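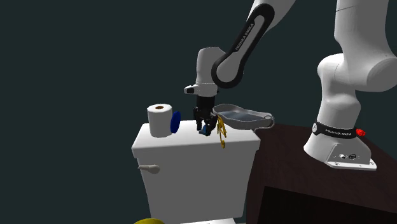 Le sabbat de la terre, une idée qui revient

À Hulledden, la paroisse possède 42 hectares de champs et de prairies humides. Depuis le mois d'octobre, une partie de ces terres ne reçoit plus ni charrue ni engrais. Le conseil de la paroisse a appelé cette décision un sabbat, et il a pris le mot au sérieux.

Le chapitre 25 du Lévitique demande que la terre se repose la septième année. On a longtemps lu ce texte comme une règle agricole, un peu comme la jachère. Mais le texte dit aussi que le pays appartient à Dieu et que les hommes y sont des hôtes. C'est cette seconde partie qui dérange, car elle touche à la propriété. 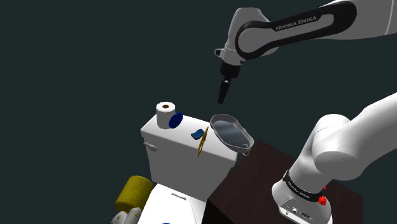
Le repos a aussi un prix. La ferme de Skornholm, qui loue ces parcelles, perd 922 euros de revenu par mois, et la paroisse en rembourse 438. Le reste demeure à la charge de la ferme. Peut-on prêcher le repos quand c'est un autre qui le paie ? La question a été posée au temple, après le culte, et la discussion a duré jusqu'au soir.
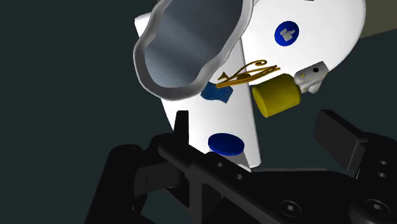

Pour Lamptey, il faudrait d'abord annuler une partie du loyer, puisque dans la Bible la remise des dettes suit de près le repos des champs. Il est vrai que les deux commandements se tiennent. Le petit cercle de lecture Nondum a choisi d'étudier ce printemps le Deutéronome, chapitre 15, où il s'agit justement des dettes. Le fermier y est invité.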